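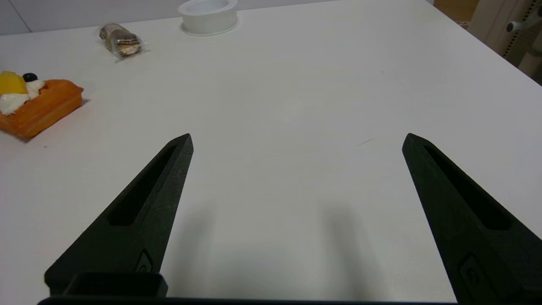 家里暖气片近处烫、远处凉，换一台更大的循环泵能解决吗？

多数情况下解决不了。近端支路阻力小，泵加大以后各支路流量按差不多的比例一起涨，分配关系基本不变，远端那组得到的改善很有限，耗电和阀门噪声倒是先上来。应该先调各支路的阻力，也就是水力平衡。

这一串写双管并联系统的平衡步骤，对象是自己有锅炉或换热器的独立采暖。单管串联系统不适用，集中供暖用户动楼栋阀门之前请找供热单位。

先说原理。水在并联支路之间的分配只看阻力。每条支路两端压差相同时，流量与阻力系数的平方根成反比。管子短、弯头少、阀门开得大的那一路，流量就大。

压降与流量的平方成正比，这一条在湍流区近似成立。流量翻倍，压降变成四倍。泵的水力功率是流量乘扬程，所以流量翻倍，水力功率变成八倍。靠加泵硬推远端，代价就在这里。

再说散热端。散热片的输出对流量不敏感，对平均水温敏感。流量减到设计值的一半，回水会变凉，但输出掉得远没有一半那么多。反过来，流量给到设计值两倍，输出只多出一小截。

由此得到一个很实用的结论：近端支路多拿的那部分水，对近端房间几乎没有贡献，只是以较高的温度回到锅炉。把这部分水拿走给远端，近端损失很小，远端收益很大。

用我自己的系统举例。房子在Trarkgate小区，采暖面积100平方米，冷凝炉，分集水器接八组钢制板式散热片，支管是外径16毫米的铝塑管。散热片在改造窗户以前就装好了，现在看尺寸偏大，对低温运行是好事。

逐房间算过热负荷，合计4.8千瓦。算法没有特别之处：围护结构传热加冷风渗透，室外取当地采暖设计温度，室内卧室和起居室取不同的值。邻居家不采暖的那面墙单独算，按邻室温度偏低处理。

供水50度，回水目标40度，温差十度。流量等于热负荷除以温差再除以1.163，单位是千瓦换成瓦、升每小时。4800除以11.63，得到413，设计流量取410升每小时。

取整的误差不用在意。热负荷本身的误差比这大得多，墙体构造是查老图纸得来的，保温层有没有按图施工没有人验过。

注意1.163这个系数只对清水成立。系统里加了防冻液，比热会下降，黏度会上升，流量和阻力都要重算。室内系统没有冻结风险就别加。

各支路的设计流量按各自房间的热负荷分。起居室那组最大，100升每小时，卫生间最小。所有支路之和等于总流量，这一步一定要核对，我第一遍漏了走廊，数字对不上才发现。

外径16毫米、壁厚2毫米的管，内径12毫米。100升每小时对应流速不到每秒零点三米，不会有水流噪声。这种管径带一组普通散热片绰绰有余。

但阻力要算总长。起居室那一路绕过了厨房，供回水加起来是全屋最长的，又是流量最大的，所以它是最不利环路。泵的扬程由它决定，其他环路都要向它看齐。

有些人以为最不利环路一定是最远的房间。流量进入平方项，一条中等长度、流量大的支路完全可能压过一条很长、流量小的支路。要算，别凭距离猜。

接下来是阀门。每组散热片应该有两个可以动的地方：进水侧的温控阀，回水侧的锁闭阀。平衡可以做在温控阀的预设定上，也可以做在锁闭阀上。选一处做，别两处都做，否则以后没法查。

我家用的是Fontana的温控阀体，带预设定刻度环，取下阀头就能看到。厂家说明书里有一张流量对压差的图，按支路设计流量和该支路富余压差查刻度。没有说明书的阀，只能用后面讲的温差法。

预设定和日常调温是两回事。预设定限制的是阀全开时的最大流量，阀头在这个上限以下根据室温再往小调。预设定没做，清早全屋阀头全开的时候，近端照样抢水。

这也是很多人“装了温控阀还是不平衡”的原因。阀头只能在房间热够以后把近端关小。从冷态升温的那段时间里，它什么也没限制。

没有预设定功能的旧阀体，换阀芯就行，不必换整个阀体，前提是型号能对上。换之前要泄压排水，除非有专用的不停水更换工具。

下面是温差法。工具：两支同型号的接触式温度探头，绝缘胶带，一把合适的内六角扳手，纸和笔。红外测温枪不要用在镀铬或者光亮金属上，发射率太低，读数偏得厉害。一定要用的话，先贴一段黑色胶带再测胶带。

探头使用前先绑在一起，放进同一杯水里对一遍。两支差多少记下来，后面温差都扣掉这个数。测的是十度左右的差值，探头之间差一度就已经很难看了。

第一步，放气。从低处的散热片开始，一组一组往高处放，泵停着放。放完补压到冷态额定压力。有气的系统做平衡没有意义，气堵的症状和流量不足一模一样。

区分的办法：气堵通常是散热片顶部凉、底部温；流量不足是进水一角热，沿着水流方向越走越凉，底部最凉。底部中间单独有一块凉，两侧却热，多半是沉积物。

第二步，清过滤器。Y型过滤器关前后阀，拆下滤网冲洗。我那只第一次拆的时候糊了一层黑色细泥，是磁铁矿，钢制散热片腐蚀的产物。有这种泥说明系统进过氧，要去找补水频繁的原因。

找补水原因的顺序：先看安全阀出口有没有滴过水的痕迹，再查膨胀罐预充压力，最后查接头。膨胀罐没气了，热态压力顶到安全阀起跳，冷下来又要补水，新水带来新的氧。这是最常见的一条循环。

膨胀罐预充压力要在水侧泄压以后测。水侧有压力时测出来的只是系统压力，没有参考价值。

第三步，取下所有温控阀头，阀芯全部弹开。手拧式的全部拧到最大。锁闭阀也全开，同时记下原来是几圈。记录很枯燥，但是做到一半想退回去的时候只有它有用。

第四步，锅炉固定供水温度，关掉室温控制和气候补偿。气候补偿在调试中途改供水温度，会让前后读数没法比较。

第五步，等。钢制板式散热片热得快，系统里的墙和地面慢得多。供回水温度稳定下来再读第一遍，读数还在爬就别动扳手。

第六步，从温差最小的那组开始关。温差小说明流量偏大。锁闭阀关小以后，别的支路会分到多出来的水，所以一次只动一组，动完等稳定，再读全部。

锁闭阀的特性曲线很陡，从全开往回关，前面大半行程几乎没有变化，最后一圈里变化非常快。所以先一次关到只剩一圈左右，再按四分之一圈微调。从全开开始四分之一圈四分之一圈地试，会试到失去耐心。

第七步，最不利环路的阀保持全开。如果调到最后它也被关小了，说明整个系统多加了一层没有用的阻力，泵要白白克服它。退回去，把全部阀按比例开大一些，直到它重新全开。

第八步，调泵。很多人到这里就停了，其实省电在这一步。平衡做好以后，需要的扬程往往比原来低一大截。

我的泵是Skollari的变频屏蔽泵，有恒压差、比例压差和恒速三种模式。散热片系统带温控阀，管路阻力占比大的选比例压差；支路短、阻力集中在阀上的选恒压差。地暖一般用恒压差。

恒速只适合调试时用。阀头陆续关小以后，恒速泵会顺着曲线往左走，扬程上升，压在剩下还开着的那几只阀上，啸叫就是这么来的。

调泵的方法：从高往低降，每降一档看最不利环路的温差。温差超过设计值就退一档。不要用“房间热不热”来判断，那个信号太慢，还混着太阳、做饭和开窗。

泵面板上显示的流量是根据转速和电功率推算的，小流量区误差大。拿它看趋势可以，拿它对设计流量要留余地。我调完以后面板读数比设计值略高，没有再追。

再讲冷凝炉的回水温度。天然气烟气的露点在五十多度，回水低于露点才开始有冷凝，越低回收越多。回水做到40度，冷凝盒的出水是连续的。流量过大、温差过小，回水抬高，冷凝就少了。

所以水力平衡和燃气用量是有关系的，途径就是回水温度。但是能省多少取决于原来有多失衡，别人的百分比搬不到自己家。我不给数字。

我自己改造前后的燃气账单没法直接比较，中间换过窗，冬天的室外温度也不一样。按度日数修正可以去掉天气的部分，去不掉换窗的部分。

锅炉最小输出功率也要看。负荷低的日子，系统要的热量小于锅炉最小输出，炉子就会频繁启停。流量压得太低会加重这个问题，炉内温升快，很快顶到停机温度。看启停的间隔，比看任何一个瞬时读数都有用。

很多壁挂炉对最小循环流量有要求，写在安装手册的水力参数那页。温控阀全关时流量会跌破这个值，需要旁通。旁通阀用压差式的，设定值略高于泵的工作扬程，平时应该是关着的。

常见错误之一：旁通阀设定太低，平时一直漏流。表现是供水总管热，旁通管也热，回水温度降不下来，散热片却不够热。摸一下旁通管就知道了，戴手套。

常见错误之二：温控阀装反方向。水从阀盘背面来，关到一定程度会打阀，声音像敲管子。有些阀体允许双向，看阀体上的箭头。

常见错误之三：阀头被窗帘或者暖气罩包住。它感受到的是罩内温度，早早关掉，房间一直凉。这种情况用远传感温包，或者把罩子拆了。做多少水力平衡也治不了它。

常见错误之四：装了房间温控器的那间，同时又装了温控阀头。两个控制器管同一间，阀头关了，温控器永远达不到设定，锅炉一直被叫着运行。主控房间的阀头取下来，阀常开，但是预设定保留。

常见错误之五：把分集水器上的流量计当阀门乱拧。我家是Gridwood的分集水器，流量计在供水侧，可以读数也可以调节，刻度单位是升每分钟。除以六十再比，不少人拿升每小时的设计值直接去对，对不上就以为表坏了。

补充换算：100升每小时是每分钟1.67升。流量计的浮子读底缘还是顶缘，各家不同，看说明。玻璃管脏了读不准，可以单路关断拆洗，大部分型号支持。

更正上一条前面那句：是升每小时除以六十得到升每分钟，方向别搞反。发出去的改不了，在这里写明。

有人会问要不要装动态平衡阀或者压差无关型温控阀。八组散热片、一台能调的变频泵，静态预设定够用。楼栋立管、多户并联的场合，压差随别家开关变化，动态的才值。

压差无关型阀有最低工作压差，低于这个值它就退化成普通阀。装了以后泵扬程不能随意降，算扬程时要把这部分加进最不利环路。

关于水质。充水后测电导率和pH，记在锅炉旁边的本子上。铝换热器对pH上限更敏感，加药剂之前看锅炉厂家允许的范围。自来水硬度高的地方，初次充水用软化或者除盐的水，按厂家要求来。

关于噪声。水流声来自高流速，啸叫来自阀门两端压差过大，咕噜声来自气，咔哒声一般是管道热胀在管卡里滑动。前两种和平衡有关，后两种无关，别拿阀门去治。

最后是复查。入冬第一次开炉以后复查一遍温差，二月最冷的那阵再看一次。负荷高的时候偏差才显出来，秋天调得很漂亮的系统，到了那时候可能还有一间掉队。

我二月复查时掉队的是北侧小卧室，温差比别的支路大。预设定放开一格，其余不动，第二天读数归位。书面记录改了一行。

记录表的栏目：房间、设计流量、预设定刻度、锁闭阀圈数、供水温度、回水温度、泵模式与设定、日期。贴在分集水器箱门内侧。以后谁来修，先看这张表，少拆一半东西。

停暖季不要放空系统。放空等于让整套钢制件接触空气，下一季的黑泥就是这样来的。保持满水保压，温控阀头拧到全开，免得阀针长时间受压粘住。

阀针粘住的处理：取下阀头，用平整的硬物垂直轻压针尾，让它来回动几次。不要用钳子夹着往外拔，拔出来会喷水。

单管系统的平衡另写，逻辑不同，要看跨越管的分流比。地暖也另写，环路长度差异的影响比散热片系统大，温差取值也小。

这一串里的计算按2022年7月24日我手头的图纸和说明书写成，之后改过哪组阀会在下面接着回。评论里贴数据的请写明供水温度、每组温差和泵的设定，只写“不热”没法判断。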